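Casa e Convivência > Dividindo apartamento

Como dividir a cozinha com quatro pessoas sem virar guerra?

Kadri Dambrauskienė
perguntou numa quinta-feira, 23h40

Oi, gente! Primeira vez que posto, então me desculpem se já existe um tópico igual (procurei e só achei briga de vaga de garagem).

Moro desde fevereiro num apartamento na Drenley com mais três pessoas. O aluguel é 4.000, dividido certinho, e com essa parte nunca tivemos problema. Quartos, banheiro, internet, tudo tranquilo. O drama é a cozinha. Cada um chegou com as suas coisas e os seus costumes, e o resultado é que temos quatro potes de sal, três azeites abertos e nenhum detergente. Juro, nenhum! Ontem lavei prato com sabonete.

O que me pega mais é a louça. Uma das meninas lava tudo na hora, um dos rapazes deixa "de molho" (já aprendi que de molho é um estado permanente) e eu fico no meio, lavando o que é meu e às vezes o que não é, só para conseguir usar a pia. A outra pessoa quase não cozinha, só faz café, e acha injusto entrar num rodízio de limpeza. Eu até entendo o lado dela, mas café também suja, né?

E tem a geladeira. Tentamos uma prateleira para cada um e durou duas semanas, porque quem faz compra grande invade a do vizinho. Meu queijo sumiu duas vezes. Ninguém comeu, claro.
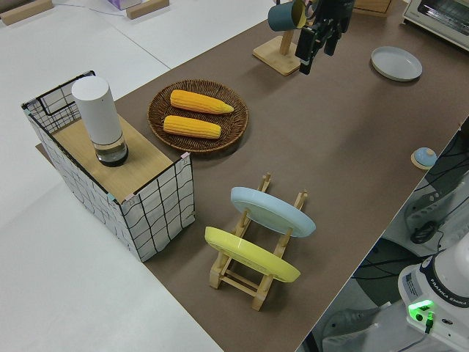
O suporte de canecas e, ao lado, o cesto com a tábua em cima.

Enfim, queria saber de quem já passou por isso: vocês fazem caixinha para o básico? Rodízio por dia ou por semana? Vale escrever as regras ou fica um clima de colégio interno? Não quero ser a chata da casa, mas estou a um passo de comprar um frigobar para o meu quarto. Obrigada desde já!

Jaanus Hunt
respondeu – marcada como melhor resposta

Kadri, bem-vinda! Dividi casa durante boa parte da minha vida adulta, primeiro num predinho em Wonudton e depois com meu primo Raimonds (que deve aparecer por aqui para me desmentir), e vou contar o que funcionou com a gente.

Primeiro, separa na sua cabeça o que é problema de dinheiro e o que é problema de limpeza. Na hora da raiva tudo vira uma coisa só, aí você abre a boca para falar do detergente e termina falando do queijo, da toalha molhada e do namorado de alguém. Uma conversa para cada assunto, em dias diferentes, de preferência com todo mundo de barriga cheia.

Sobre dinheiro: caixinha, sim, sem dúvida nenhuma! Lá em casa cada um punha 40 reais no começo do mês e isso pagava detergente, esponja, saco de lixo, papel toalha, sal, açúcar, óleo e café. Só. Azeite ficava de fora, manteiga ficava de fora, porque cada um tem uma mania de marca e ninguém quer financiar a mania dos outros. A lista do que entra na caixinha tem que ser curta e tem que estar escrita, nem que seja na conversa do grupo, fixada lá em cima. Quando sobrava, a gente comprava pizza no fim do mês, e olha, a pizza fez mais pela paz da casa do que qualquer regra.

Quem compra? No nosso caso era quem estivesse no mercado e visse a mensagem. Mandava a foto da notinha no grupo e tirava o valor da caixinha. Durante um tempo usamos o Radwan, um aplicativo de dividir despesa que o primo descobriu, e era bom até o dia em que começaram a lançar bala de menta e meia dúzia de limões. Voltamos para o caderno. Caderno tem uma vantagem: dá preguiça de anotar centavos.

Sobre a louça, minha opinião impopular é que rodízio de louça não presta. Se hoje é a vez do fulano, todo mundo se sente no direito de deixar a panela do arroz para o fulano. O que funcionou foi cada um lavar o seu até a hora de dormir. Deixou de molho? Tudo bem, mas de molho tem prazo, e o prazo é a noite. O rodízio fica para o resto: fogão, chão, lixo e limpeza da geladeira, uma semana para cada um. Aí a sua amiga do café entra também, porque o lixo e o chão são de todo mundo que pisa ali. E se ela continuar achando injusto, deixa com ela a tarefa mais leve por um mês e depois conversa de novo. Às vezes a pessoa só quer que alguém reconheça que ela suja menos.

Umas perguntas que sempre aparecem quando eu conto isso, já adianto:

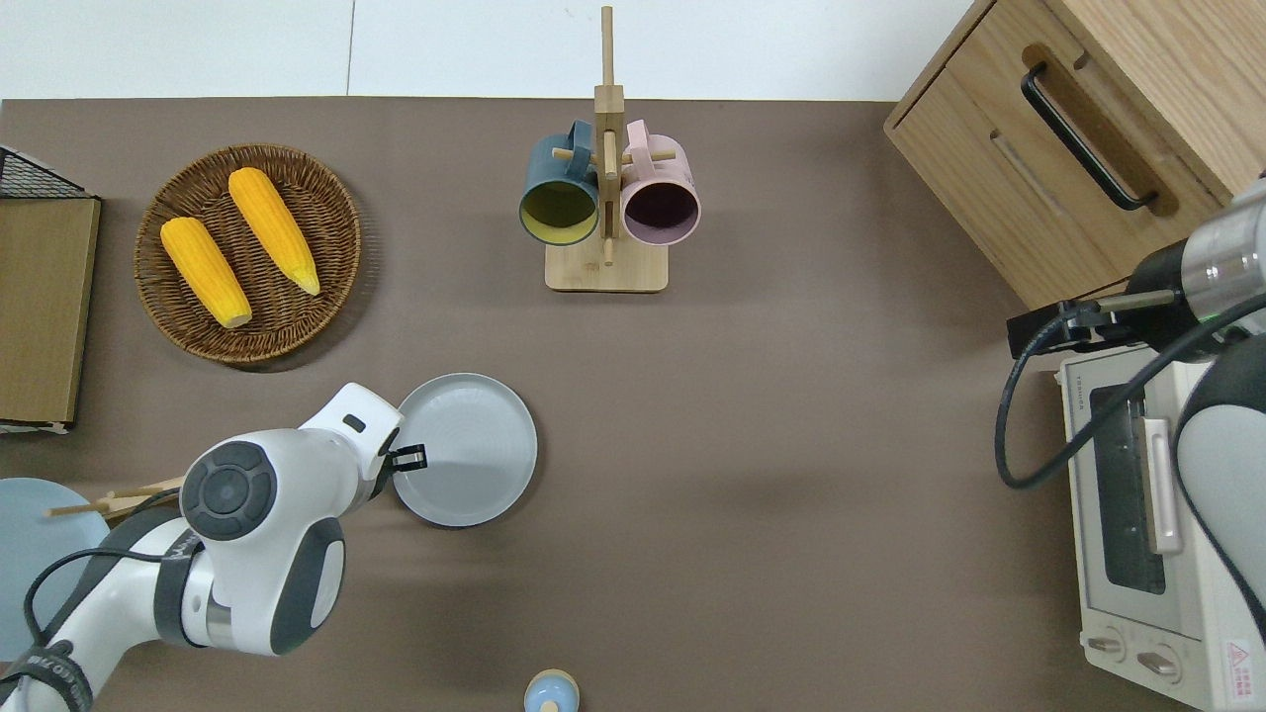

Quem viaja um mês inteiro precisa pagar a caixinha?
Depende do que combinarem antes, mas metade do valor costuma ser justo, já que o saco de lixo e o sal continuam lá esperando a volta da pessoa.

E visita que dorme em casa?
Até duas noites, faz parte da vida. Passou disso com frequência, o anfitrião põe um pouco a mais e lava a louça do convidado.

Agora, geladeira. Prateleira por pessoa parece lógico, só que as prateleiras não têm o mesmo tamanho nem esfriam igual, então alguém sempre sai perdendo (quem fica com a de baixo congela a alface). A gente trocou por caixa. Cada um com uma caixa plástica com o nome na frente, e o que cabe ali é seu, ninguém toca. O que fica fora da caixa é coletivo por definição. Foi mágico! Acabou o mistério, porque ninguém abre a caixa do outro sem perceber que está abrindo a caixa do outro. Com o queijo comido "sem querer" a desculpa era sempre que estava na prateleira do meio.

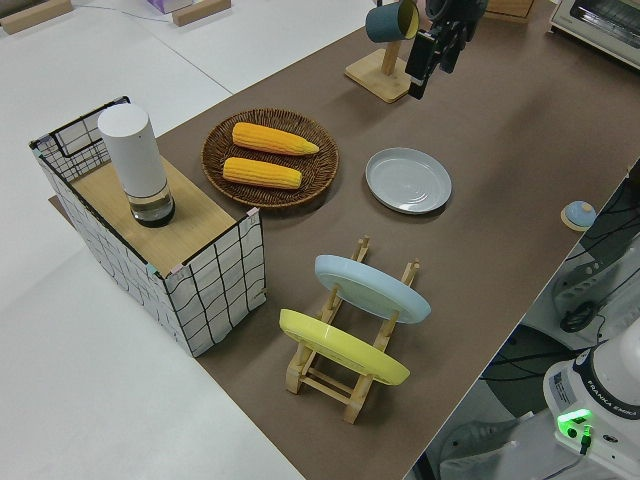

A mesma ideia serve para o armário, com uma diferença: ali vale a pena juntar. Se vocês têm quatro potes de sal, sentem um sábado de manhã, tirem tudo de dentro e decidam juntos o que fica em uso. O resto vai para o quarto do dono ou para doação. Fizemos isso e apareceram 20 potes sem tampa. Vinte! Nenhum dos moradores reconheceu a paternidade. Depois da faxina sobrou meia prateleira livre, e foi aí que eu percebi que a cozinha não era pequena, a gente é que guardava muita porcaria.

Quanto a escrever as regras, eu escreveria, mas pouca coisa. Cinco linhas na porta da geladeira, com letra normal, sem ponto de exclamação (eu sei, olha quem fala). Nada de bilhetinho anônimo em cima da panela. Bilhete anônimo numa casa com quatro pessoas todo mundo sabe de quem é, e ainda fica feio.

Ah, e não compra o frigobar ainda. Gasta luz, faz barulho de noite e depois que cada um se fecha no quarto com a sua comida fica bem mais difícil voltar. Tenta um mês com a caixa e com a caixinha e conta aqui como foi.

Svyatoslav Holovko
respondeu

compra o frigobar. eu comprei um Deseck usado e durmo muito bem do lado dele, melhor decisão da minha vida

sobre o detergente: compra dois, deixa um escondido

Raimonds Hunt
respondeu

Apareci, primo. Quase tudo certo, menos a história da pizza – quem pagava a diferença era eu, toda vez, e o caderno está guardado para provar.

Kadri, vou discordar do Jaanus num ponto e completar em outro. Discordo dessa coisa de cada um lavar o seu até a hora de dormir. Para ele funcionava porque ele janta cedo. Eu trabalhava à noite, chegava morto, comia às duas da manhã e tinha que lavar panela sem acordar a casa. Se alguém aí tem horário torto, combina o prazo pelo horário da pessoa, senão ela vai ser sempre a vilã. Pergunta para o rapaz do molho que horas ele chega. Pode ser só folga mesmo, mas pode não ser, e perguntar não custa nada.

E o que eu completo é o seguinte: espaço de bancada dá mais briga do que louça, só que as pessoas não percebem que estão brigando por isso. Duas pessoas cozinhando ao mesmo tempo numa bancada cheia de coisa vão se irritar, mesmo que se adorem. Lá em Wonudton o horário ruim era entre sete e oito da noite. Resolvemos do jeito mais bobo possível, que foi avisar no grupo: "vou usar o fogão às sete". Quem lia esperava meia hora ou cozinhava junto. Acabamos cozinhando juntos umas duas vezes por semana, e saía mais barato. Com 100 reais de feira a gente fazia sopa, molho e feijão para vários dias e congelava em porções.

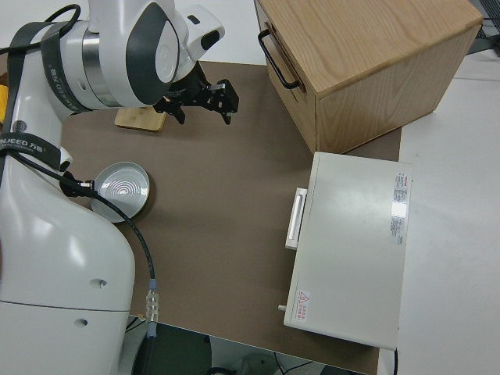

Foto: Kęstutis Toom

Cozinhar junto tem as suas armadilhas, claro. Um é vegetariano, outro não come cebola, outro some na hora de picar e aparece na hora de comer. Nossa regra era simples: quem cozinhou não lava. E quem não cozinhou nem lavou três vezes seguidas paga a sobremesa. Nunca precisamos cobrar, bastava alguém falar a palavra pudim que o sujeito levantava da cadeira.

Mais uma coisa, sobre a conversa em si. Não faz por mensagem! Por mensagem, "pessoal, precisamos falar da cozinha" parece demissão. Chama para um café, já que uma de vocês adora café, e começa dizendo o que você mesma faz de errado (todo mundo faz alguma coisa, eu esquecia frango no forno). Depois pergunta o que incomoda cada um. Você vai se surpreender, porque quase nunca é a mesma coisa que incomoda você. Na nossa primeira reunião eu fui pronto para reclamar do lixo e descobri que os outros dois queriam falar do meu pano de prato. Tinha razão de ser, o pano era medonho.

Kadri Dambrauskienė
comentou

Gente, que respostas! Já falei com o pessoal e a ideia das caixas na geladeira passou sem nenhuma discussão. A caixinha também, só falta decidir se o café entra (adivinhem quem quer que entre). O rapaz do molho sai do trabalho às onze da noite e eu não fazia a menor ideia, fiquei até com vergonha. Vamos deixar o prazo dele para a manhã seguinte, antes das dez. O sábado do armário ficou para a semana que vem, e eu já achei dois potes sem tampa. E Svyatoslav, o detergente escondido está comprado.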